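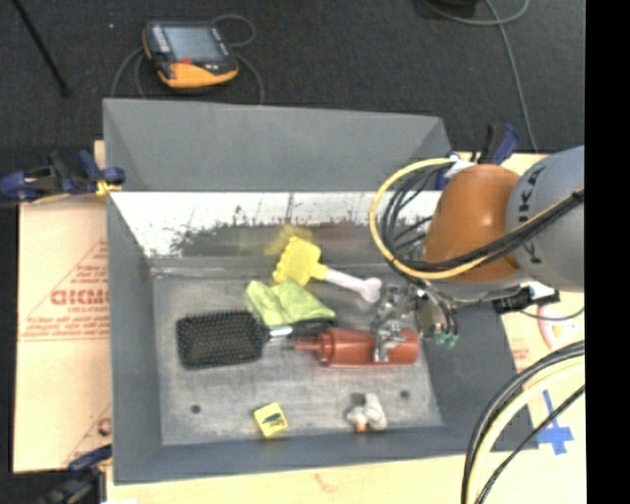

Foltach petition pack, A4

For residents' groups, ward campaigns and anyone trying to get a motion in front of full council. Pack of 60 signature sheets, numbered, with columns for name, address, postcode and date. Petition wording goes in the box at the top of every sheet -- councils do throw out pages without it.

Holds 11 signatures a sheet. Carbonless copy version to follow in July.

Also in the box: cover letter template, tally sheet, two clipboards (black only at the mo).

Check your own council's threshold before you order. Some want 800 names for a debate, some want 2,000.

Bulk orders for by-elections, ask for Carol Ellwood. Orders in by noon go out same day. No returns on opend packs.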